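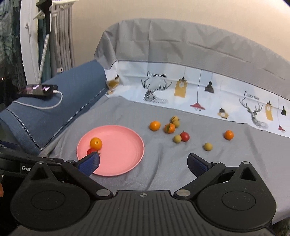 Household Materials, Unit 6
Plastics That Touch Food
Lecture notes by Hawi Hadgu
Revised Dec 15, 2024

Before the lecture

Please read these notes one time before you come to class, and bring them with you. The words you must know for the test are explained where they first appear. If you missed Unit 5 (glass and ceramics), you can still follow this one, but the part on glazes will come back near the end, so borrow the pages from a classmate.

1. What we mean by "plastic"

In everyday speech we say "plastic" as if it were one material. In this course we use the word for a large family of materials. They are made of very long molecules called polymers. A polymer is a chain in which the same small unit repeats many times. The small unit is called a monomer.

A finished object is almost never pure polymer. The factory adds color, and often something to make the material softer or harder, or to protect it from sunlight. These are called additives. Two cups made from the same polymer can behave differently in your kitchen if the additives are different. Please remember this when you read a label, as the label usually gives the polymer and is silent about the rest.

2. Two groups

Thermoplastics become soft when they are heated and hard again when they cool. This can be repeated, although the quality goes down a little each time. Polypropylene, polyethylene and polystyrene belong to this group.

Thermosets are shaped one time. During the shaping, the chains join to each other with strong links, and after this the object will not melt. If you heat it too much it burns or cracks. Melamine resin is the thermoset you will meet most often on a table.

Students often ask me which group is better. I cannot answer that without knowing the use. A thermoset keeps its shape well and feels heavy and hard, almost like ceramic. A thermoplastic can be bent a little, and in many cases it can be recycled.

3. The common materials

Polypropylene (PP). Recycling code 5. Light, a little flexible, with a slightly waxy touch. It stands hot food better than most cheap plastics. It is used for lunch boxes, lids, children's tableware and yogurt cups. It takes color from tomato sauce and turmeric, and the color is difficult to remove.

Polyethylene (PE). Codes 2 and 4. Code 2 is the stiffer kind (milk bottles, cutting boards), code 4 the softer kind (bags, squeeze bottles). It is good in the freezer. It is not a good choice for very hot food.

Polystyrene (PS). Code 6. Clear and brittle, or white and full of air when it is made as foam. Oil and heat attack it. The clear kind breaks with sharp edges.

PET. Code 1. Clear, strong for its weight, used for drink bottles. The usual bottle loses its shape when you pour boiling water inside, so please do not try this at home!

Melamine resin. It has no code of its own and goes under 7, "other," if it is marked at all. Hard, shiny, makes a clear sound when you tap it. It must not go in the microwave oven, and it is not suitable for cooking or for keeping very hot and acid food.

4. Migration

Migration means that small molecules leave the plastic and enter the food. It happens with every packaging material to some degree. Four things increase it:

— higher temperature
— longer contact time
— fat or acid in the food
— a surface that is old, scratched or cracked

The amounts are normally very small, and food-contact rules put a limit on them. The purpose of this section is to give you the habit of asking how hot, how long, and which food. Soup kept overnight in a box is a different case from a sandwich carried to school.

5. Reading the marks

Turn the object over. You may find a glass-and-fork symbol (suitable for food), a triangle of arrows with a number (the kind of polymer), a symbol for the dishwasher, and one for the microwave oven. Two mistakes are very common. First, the triangle does not promise that your city will collect the object. Second, the microwave symbol speaks only about whether the object will survive the oven in normal use. It does not say that all foods may be heated in it for any length of time.

In class we will compare the sample sets Jasia and Kurian. The Jasia set has full marks on every piece. The Kurian set is older and several marks are worn, so you will have to decide by touch, sound and weight. Write down why you decided, even when you are not sure. I give points for the reason.

6. Cleaning and wear

Use warm water, ordinary dish soap and a soft sponge. Steel wool makes small scratches where food and fat stay, and a scratched surface is harder to clean the next time. For smell, leave the object open in fresh air for a day, or wash it with baking soda and water. Stains from sauce are ugly but they do not mean that the object is unsafe. Deep cuts, cracks, and a surface that has become sticky or chalky are good reasons to stop using it for food.

In the dishwasher, light pieces go in the top rack, away from the heating element. Melamine becomes dull after many hot washes — compare this with what we said about glaze in Unit 5, where the damage also begins at the surface and is at first only a loss of shine.

7. Class exercise: float and sink

You will work in pairs at the benches in Room 21. Shewit Tufa prepares the trays and will show you where the safety glasses are kept. Each pair receives small cut pieces of PP, PE, PS and PET, one glass of plain water and one of salt water.

Put one piece at a time in plain water. Push it under with the stick, so that no air bubbles hold it up, and let it go. PP and PE float. PS (the solid kind, not foam) and PET sink. Now move the pieces which sank to the salt water. If the salt water is strong enough, PS will rise and PET will stay at the bottom. Rinse and dry the pieces before you return them.

You have 20 minutes. Record your results on the Plandance sheet, one line for each piece.

8. For next time

Read the chapter on rubber and silicone in the Miker reader, starting at page 89. Choose one food container in your own kitchen and write a half page on it: the marks, the probable material, how you use it, and if you would change something in this use. Written by hand is fine. Bring it on paper, please — I do not collect homework by e-mail.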